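**Subject:** Re: [arm-builders] Grasping soft wrappers: wider fingers or better software?
**List:** arm-builders

Hello all,

Thank you for the answers to my February message, and excuse me please that I was silent for so long. I answer to the last one in the thread, as it has the questions I can now say something about.

> I would not touch the software yet. With my arm most of the failures on
> bags were from the fingers. Mine were narrow and they pushed into the bag
> until the bag jumped out at the side. Wider fingers with a flat inside face
> helped me more than one month of tuning.
>
> Three questions for the original poster:
>
> 1. Do you command the gripper by position or by force?
> 2. Is your table rigid, or does the arm move the frame when it stops?
> 3. Are you trying to lift the bag by the middle, or by the seam?
>
> Also please tell us which objects you use. "Snack bags" can mean many
> things, and a chocolate bar is a very different problem from a bag of crisps.

I will take the questions in order, but first a few words for those who joined later. I build a small sorting cell in our shared workshop. The task is simple to say: things lie on the table, the arm picks one, and it puts it in the correct plastic bin. In my notes the project is called Pero, because I began with something light as a feather and wanted the arm not to crush it. The arm controller is a board from Halamach which I bought second-hand, and the frame is from black aluminium extrusion, cut by Cabrera to my drawing.

**1. Position or force.** By position, until last month. I gave the closing width for each object type, and this was my mistake. For a hard box the width is known. For a wrapper it is never the same two times, as the film folds differently every time. Now I close slowly and watch the motor current, and when the current goes over a limit, I stop and hold. The Halamach board reports the current at 30 readings per second. It is not a true force sensor and I do not pretend so, but for this work it is enough.

The difficult part was the limit. If it is too low, the wrapper slides down during the lift. If it is too high, the content breaks. I did many tries with the same packages and wrote down the raw value from the board each time. At present I stop at 2041, in the units of the board. Please do not copy this number, your motor and your gear will give another one. 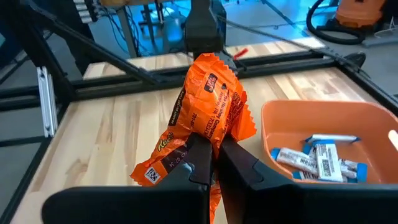 I also changed the fingers, as the quoted message advises. The old ones were thin, printed standing up, and they bent at the root when I closed them hard. The new ones I printed lying on the side, so the layers go along the finger and not across it. They are much stiffer. The bad side is that wide fingers need more free place around the object, and when two packages touch each other, one finger often lands on the neighbour. For this I have no good solution. At the moment I let the arm come down a little to the side and push first, but it is slow and it does not look clever.

**2. The table.** A very good question, thank you. The top is light wood and the extrusion frame goes around it. At first the frame was only standing on its feet, and at each fast stop I could feel a movement with my hand on the rail. I added diagonal braces and tightened all the brackets again. After this I lowered the acceleration also, so I cannot say honestly which of the two helped. I should have changed one thing at a time. If somebody repeats this, please do it in the better order and write to us.

**3. Middle or seam.** Both, and the answer depends on the package. For flat bars, the middle is fine. For the bigger bags, with air and loose content, I now prefer the lower part of the bag or one end, where more film comes between the fingers. The seam itself is attractive because it is thin and stiff, but my camera does not find it reliably when the film is shiny. The reflections of the lamps look to my program like edges. I tried to turn the camera a little, and it became better for one place on the table and worse for another.

About the objects: I use sweets and chocolate in shop wrappers, for example Reese's and Hershey's. They are cheap and they survive many drops (the chocolate not always, but we eat the broken ones). I do not use crisps yet.

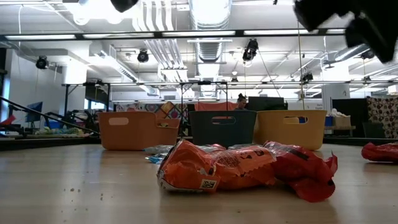 *Table with the packages and the bins, from the side.*

Now the results, which are modest. In the last series I did 13 tries with shiny packages only, and the arm dropped 2 of them on the way to the bin. All the others arrived. Before the change of fingers I did not count properly, so I cannot give you a fair comparison, but I remember it as much worse. Both drops came in the turning part of the movement, when the arm is already high. I think the package swings below the fingers and slowly works itself free. A slower turn would probably cure it. I have not tested this.

One more thing which cost me an evening and may save one for you. The crumbs. When a package opens, small pieces fall on the table, and my program took some of them for objects and sent the arm to pick them. It closed on nothing, the current limit was never reached, and the program waited without end. I have added a minimum size for the objects and also a time limit on the closing. The second should have been there from the first day.

For the inside faces of the fingers I ordered soft pads from Jusari, the kind with small ribs. I have read in the archive of this list that ribs are good on paper and card but collect dust quickly on film. Has somebody used them for more than a few weeks? I would like to know:

- if the glue holds when the pad is pulled sideways, or if it is better to screw it;
- how you clean the pads, and how often;
- if a smooth silicone pad is simply better for shiny film.

The drawings of the new fingers I will put in the files area of the list when I have corrected the screw holes. In the present version they are too tight and I had to drill them by hand. If somebody wants the file before this, write to me directly, but have a drill ready.

And to the person who asked off the list about the wiring: yes, the cable of the gripper goes outside the arm at the moment. I have left a big loop in it, so it does not pull when the wrist turns fully to one side. It catches on the frame sometimes. I know it is ugly and I will come to it after the pads.

With kind regards from the workshop,
the Pero builder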